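Érica Batista answers the door with a roll of masking tape on her wrist like a bangle, and I like her right away. She's been packing up the Vatusach studio since breakfast, and I've come to ask her how a person moves 14 years of stuff without losing her mind.

"You don't start with the big things," she tells me, stepping over a rolled-up rug. "Everybody starts with the big things! Then you've got a sofa in the van and 609 little objects on the floor."

Her system is color. Every room gets one, and whatever is small and easy to lose goes in something of that color. She picked it up from her old boss at Jasińska, Gorazd Nedeljković, who (she says this with real affection) labeled his own lunch.

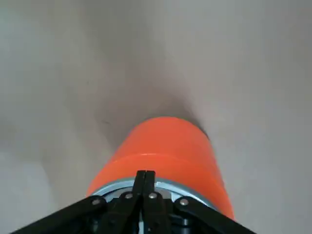
I have a weakness for containers, I'll admit, so I kept drifting back to her worktable while she talked. Kitchen is green, the office is yellow, and orange belongs to the workroom, where she keeps needles, buttons and all the fiddly bits. I told her the bright orange cylinder, with that thin pale line running across it, was the one thing I'd be able to find in a dark van. She laughed. "Good! You're hired."

I wanted to know what she gets rid of. Less than I expected, it seems. She'd filled 41 boxes so far, and only one bag was headed for the thrift store on Giltitz Street.

"I used to be ruthless," she says. "Then I'd be buying the same scissors again in December. Now if I've used it this year, it comes with me."

And the stuff she hasn't used?

"Well, some of that comes too." She holds up a tangle of ribbon and puts it straight back in the drawer.

We stopped for coffee, drunk out of measuring cups, as the mugs were already taped up. She still had the shelves to take down and was hoping I was handy with a screwdriver. I stayed until six and did two of them.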